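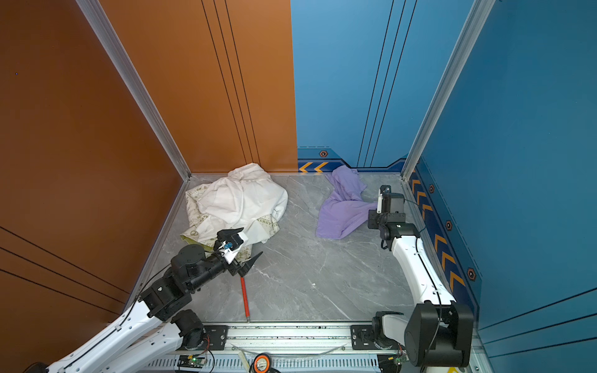 Jeltell 双臂理布工位，左臂在白色印花布前面，右臂在紫色布的上方

Jeltell 双臂理布工位试用报告：Nirnura 分拣车间
2018-09-02

先说结论，省得大家翻到最后。这套工位能用，适合形状规矩、厚度适中的布片，不适合抢产量。如果买它是为了减人，账算不过来。如果是为了把弯腰、抖布、摊平这几个动作从人身上拿走一部分，可以考虑。我们留下了它，没有追加第二套。

背景
Nirnura 在 Edton 的车间做旧纺织品分拣，来料是酒店布草、活动用的印花布、促销布袋拆开的面料，也有居民投放的杂布。布进来的时候是一团一团的，要有人抓出来、抖开、摊在台面上看污渍和破洞，然后按去向分筐。整条线上最累的是抖开这一步，手腕和肩膀不舒服的人多半都在这个岗位上待过。分筐本身不费力气，费眼睛。

我在车间管设备，不管采购。写这篇是因为别的车间来问过好几次，每次口头说一遍，说得还不一样，干脆写下来。文中的用法和问题只代表我们这一套，软件版本也只到我写的这天为止。

试用期是 8 个星期。开头那几天主要在装机和培训，产量数据没有参考价值，我没有算进去。

到货和安装
设备分箱到货，包装扎实，拆箱没有发现磕碰。主体是一个围起来的小工作区，地面是灰色大理石纹，两侧和后面是彩色墙板，橙色和蓝色拼在一起，蓝色墙板靠近地面有一条深蓝色饰带，上面印着橙色箭头。第一眼看过去不像工厂里的东西，几位同事说像游戏厅。习惯了以后没人再提。

前沿横着一根铝型材导轨，两条机械臂都装在上面，臂下面各有一块黑色安装板，用螺栓固定。这种装法的好处是两条臂的相对位置稳定，挪动整机以后校准起来省事。坏处是人站在前面的时候，导轨正好隔在人和布之间，想伸手进去拿布，得从臂的中间探过去。厂家不建议这样做，实际操作中总有人想这样做。我们后来在地上贴了站位线，规定停机以后才能伸手。

走线一般。臂上的黑色电缆有一段是绕在外面的弧，导轨下沿的小块绿色电路板也露在外头，带着红线和黑线。实验室里这样没有问题，分拣车间粉尘和飞絮多，我看着不放心。我们自己加了罩子，厂家没有提供现成的，问过两次，答复是后续会有。清洁要勤，每班结束吸一次尘，用软毛吸头，不要用压缩空气吹，吹进去更麻烦。

安装占用的时间比说明书上写的长，主要耽误在地面找平。我们的厂房地面旧，有坡度，支脚垫了又垫。建议新装的车间先把这件事做完再约安装人员上门。

抓布的实际表现
理布的动作是这样安排的：一条臂夹住布团的一角往外带，另一条臂找另一个边，两边拉开，放平，退开，等人看。听起来简单，难处全在布团里到底哪儿是角。

单色、单层的布，抓得比较准。印花布差一些，图案的边缘有时会被当成布的边缘，夹爪下去夹在布的中间，提起来是一个帐篷，两边都垂着。遇到这种情况，系统会放下重来，重来几次不成就报给人处理。操作员一看就知道该夹哪里，等它自己试的那几下，是整个试用期里大家抱怨最多的时刻。有同事说看着它试，比自己干还累。我能理解。

几块布叠在一起的时候问题最明显。上面一块白的，下面压着印字的，再下面又是一块紫色的，人用手一捏就知道厚薄不对，夹爪没有这个手感，常常把两层一起带起来。带起来以后，放平的结果自然也是两层，如果操作员没注意，底下那层就跟着上面那层进了同一个筐。我们在试用的前半段出过这种错分，后半段改了流程，来料先由人粗拆成单件再放进工作区，错分少了，不过粗拆这一步又把一部分弯腰的活还给了人。

这是我对这套设备最大的保留意见。厂家演示用的布都是单件放好的，跟车间来料不是一回事。采购之前请务必带自己的料去试，带最差的料。

薄布滑，夹爪能夹住，提起来会往下溜。厚毛巾布夹得住也提得动，落下来不平，边上会卷。带松紧的料基本不行，床笠这一类我们直接走人工，没有再往里放过。

手指是黑色的，尖端收窄，中间镂空，有点弹性。耐用程度目前看还可以，边缘磨得发亮，没有断过。更换不难，工具随机带了，换完要重新校准开合位置，熟练以后很快。
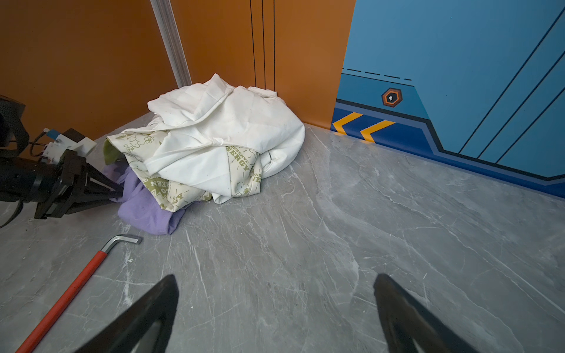
装了这套工位以后，原来抖布的人去做什么？
由车间安排转到看布和粗拆两个位置上，工资级别没有动，班次也没有变，培训时间按正常出勤计算。

岗位的变化
上面那个问题是来参观的人问得最多的，答案只有一句，背后的事情要多说一些。

原来抖布岗是 2 个人一组，一个抖，一个看，隔一段时间对换。现在工位前面留一个人看布，另一个人在上游做粗拆。表面上人数没变，工作的内容变得很多。

看布的人以前是一边等同伴抖布一边看，节奏由两个人商量着来，累了就慢一点，聊几句，再快一点。现在节奏由机器定。布摊好了，灯亮，看，按键，布被带走，下一块。机器慢的时候干等，机器顺的时候一块接一块，人没有办法跟它商量。头两个星期里，有好几位同事反映眼睛累，站得也累，说不出具体哪里不对，就是下班以后特别乏。后来我们把等待上限调长，又允许操作员用脚踏暂停，不用写原因，情况好转。脚踏暂停是厂家的选配件，我认为应当标配。

做粗拆的人现在是一个人站在料筐旁边，离工位有一段距离，说话要喊。有人喜欢清静，有人不喜欢。原来两个人搭档多年的组，拆开以后意见最大。我们试过把料筐挪近，空间不够，安全距离也不允许。目前的办法是缩短轮换的间隔，让两个人在两个位置之间换得勤一些。

手腕的负担确实轻了。这一点大家说法一致，包括一开始反对上设备的人。抖布时甩手腕的动作没有了，粗拆是往外提、往旁边放，动作幅度小得多。肩膀的情况因人而异，料筐太深的时候照样要弯腰。我们给料筐加了升降底，这笔钱没有算在设备里，做预算的时候要自己加上。

还有一件事事先没有想到。分拣车间里有一些老手，手一摸就知道是什么料、洗过多少遍、还能不能再用。这种判断以前就在抖布的过程中顺便做了。现在布到他们眼前的时候已经摊平，隔着导轨，摸不着。有人提出想摸一下再判断，流程里没有这个环节。我们后来在出料端加了一张复查台，有疑问的布先放到那里，攒一批再由老手过手。这样做慢，但复查台上退回来的布里，改判的比例不低，说明摸这一下是有用处的。如果一开始就问问他们，流程可以少改一轮。

培训
厂家的培训内容偏重开机、关机、急停和报错处理，讲得清楚，资料也有中文。缺的是教人怎么判断它什么时候会出错。这部分我们自己补了，由先上手的同事整理成一张纸，贴在工位旁边，内容就是哪些料别放、放成什么样它容易认错、报哪个错可以不理。这张纸比说明书翻得多。

示教用的是 Bakhtiari 的软件，随机授权。界面干净，字号可以放大，戴手套也能点准。录一个新动作的流程是：人拖着臂走一遍，软件记下来，再回放检查。年轻同事学得快，年纪大一点的同事开始不敢用力拖，怕弄坏，拖得断断续续，录出来的动作也断断续续。有耐心的人带着练几回就好。软件有自动平滑，开了以后动作好看一些，抓布的位置会偏，我们一般不开。

软件的毛病是报错用语太技术化。提示某某关节接近限位，操作员不知道该怎么办，其实把布往中间挪一挪就行。我把常见的报错列了对照表反馈给厂家，回复说会在 11 月的更新里改，到时候看。

相机和隐私
臂的腕部有小相机，朝着夹爪前面看，另外还有一个固定机位看整个工作区。装机之前，车间里有人担心拍到人。我们开过一次会，把画面直接投在墙上给大家看，腕部相机的画面里主要是地面、墙板和布。固定机位能拍到什么，取决于人伸不伸手。我们要求画面不用于考勤和考核，写进了车间规定，张贴出来。录像保留期设到最短，谁调看要登记。

建议别的车间在设备进门之前就把这件事谈完。设备装好以后再谈，大家已经不自在了，谈起来费劲。

另外，工位自带一项统计功能，可以按登录账号显示每个人处理的件数。我们把它关了。件数主要由来料和机器的状态决定，用来比较人没有道理。关的位置在设置的二级菜单里，默认是开着的，这一点请留意。

配色和照明
前面说过墙板颜色鲜艳，除了好不好看，也有实际影响。浅色布放在灰色大理石纹的地面上，人眼看得清楚，旧白布、米色布跟地面浅色的纹路放在一起，在光线不好的角落就容易混。浅紫色的布靠近蓝色那一侧，看久了也费眼。我个人更希望地面是均匀的深灰，没有花纹。问过能不能换，厂家说可以定制，要另外付费。

地面靠后角的地方会有一点反光，灯的位置要调。我们把顶灯往前移，加了漫射板，之后看污渍方便多了。浅黄色的汗渍和水渍最难看出来，这个跟设备没有关系，人工台上也一样。

白色带填充的软物，像垫子、靠枕一类，我们一般让操作员自己处理，不指望夹爪。它面料略滑，夹住一点就会转，放下去也谈不上摊平。

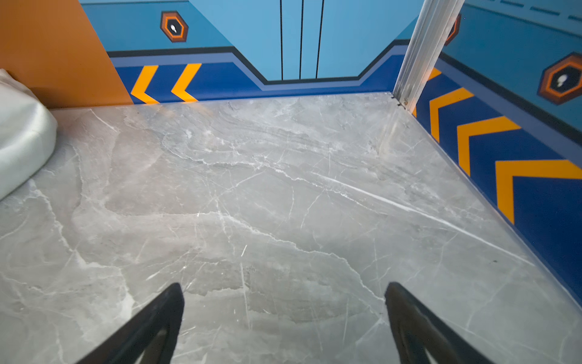
产量和费用
这一节只讲我们自己的情况，别的车间料不同，不要照搬。

我们的来料是每天 2,000 件，淡旺季有起伏，排班按这个数做。设备单独承担不了，它跟人工台并行，只吃规整的那部分料。来料规整的日子，工位前面很顺，人工台也轻松。遇到居民投放的杂布集中到货，工位基本在报错，操作员把它停了，直接站到人工台去帮忙，反而快。我们现在允许班组自己判断开不开，不强求开机率。管理上有人不理解，觉得买了就该开着。我的看法是，机器停着的时候人在干活，不算浪费。

费用方面，价格要问厂家，每家谈下来不同。值得提醒的是主机以外的部分：防尘罩、升降底、漫射板、脚踏、复查台，还有地面找平。单看每一样都不贵，加到一起够让做预算的人皱眉。维护合同第一年包含在内，之后要续。夹爪手指是消耗件，备一套在手边。

省下来的钱不体现在工资上。病假和换岗申请在试用期里少了，样本太小，时间也短，我不敢拿它当依据。要看完一个旺季再说。

安全
急停按钮位置合理，左右手都够得到。臂碰到阻力会停，力度设置分档，我们用最低一档，抓厚布时偶尔误停，可以接受。夹手的风险主要在夹爪附近，手指收窄，夹到会疼。试用期没有发生需要处理的伤。有同事袖口被带了一下，臂自己停了，人没事，之后我们要求穿收口的袖套。

长头发要扎起来，工牌挂绳要收进衣服里，这些写在墙上，新来的人还是会忘，班前要讲。

工作区里不要放工具和杂物。校准用完的东西随手一搁，下一班开机就可能碰到。我们在旁边钉了挂板，用完挂回去，交接时看一眼。

噪声小，跟旁边的打包机比可以忽略。有同事反映臂移动时有一种细细的声音，听久了心烦，给他们发了耳塞，有人用有人不用。

售后
电话能打通，远程诊断速度快，上门要等。我们遇到过一次右臂夹爪不回零，远程没有解决，等人来等了好几天，期间全部转人工。来的人干活利索，换了线就好了，也教了我们怎么自己查。之后类似的问题我们自己处理过，没有再叫人。

说明书的电气部分图太小，打印出来看不清，问厂家要了大图，发得很快。

哪些车间适合
来料单一的适合，例如只做毛巾或者只做台布的洗涤厂。前面有人粗拆的也可以。来料杂、批次小、常换品种的，我建议再等等，或者借一套来试。Jeltell 在 Edton 有试用机，可以谈，试用期争取长一些，头几天的表现说明不了什么，演示的人一走，情况会不同。

地方小的车间要注意，除了工位本身，还要留出料筐、复查台和人走动的位置。我们当时只量了主机，结果挪了一排货架。

跟同事怎么谈
最后补一点跟设备参数没关系的。我们通知得太晚，设备到货前不久才在班会上讲，很多人是看到箱子才当真的。接下来一段时间里传什么的都有，有说要裁人的，有说要改计件的，都不是真的，可是解释起来很被动。岗位和工资不变的承诺，应当在签合同之前就书面给到大家。

试用期中间我们做过一次不记名的意见收集，写得最多的是三件事：想能自己暂停，想换岗勤一点，想知道试用以后怎么办。前两件已经做了。第三件，目前定下来的是保留这一套，人员编制照旧，旺季过完再评一次，评的时候抖布岗的人要在场。

复查台的高度有人反映偏低，已经报修，下个月加垫脚。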